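Gillport centre hosts garment-folding open day

2019-02-14

The Geltance Centre for Applied Automation in Gillport opened its workshop to the public this week for a demonstration of two-armed robots handling everyday clothing. The centre recorded 210 visitors over the course of the open day, including secondary school groups and staff from local laundries.

Demonstrations were held in the Mandagi Room, where visitors were able to watch the robot work on clothing of different colours and fabrics.

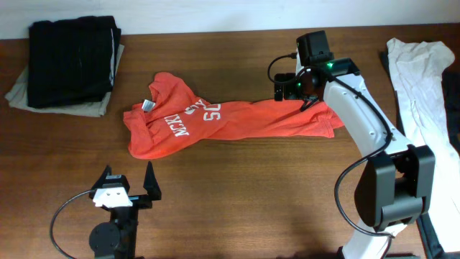 A robot arm reaches an orange-red T-shirt during the folding demonstration in the Mandagi Room.

Program lead Juwita Purba welcomed guests and outlined the aims of the project, known as Muveck. She noted that clothing remains a difficult material for machines. "A box keeps its shape when you pick it up," Ms. Purba said. "A shirt has a new shape every time, and the arm has to find a corner or a seam before it can begin." 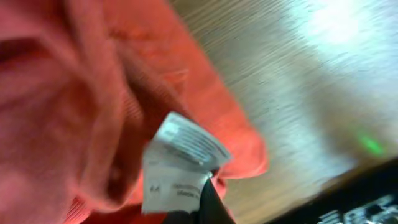 The project team has logged 2,168 folding attempts since September, passing its first-year target of 2,000. Results will be published on the centre's website once the review is complete.

Guests were also invited to put questions to the engineers. Many of these concerned safety, the cost of equipment and the training needed to operate it.

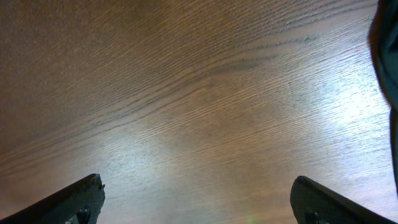
Ms. Purba thanked the Gillport school district for its help with transportation and said that further school visits are being planned. Teachers may request a place by contacting the centre's front office. Groups are limited to 31 people, including supervising adults.

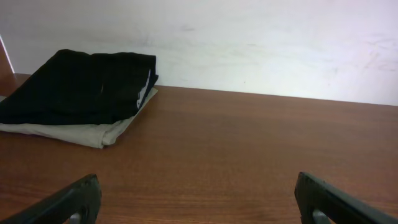 Upcoming visits

The next public demonstration will be announced in the centre's newsletter. Admission is free, but registration is required.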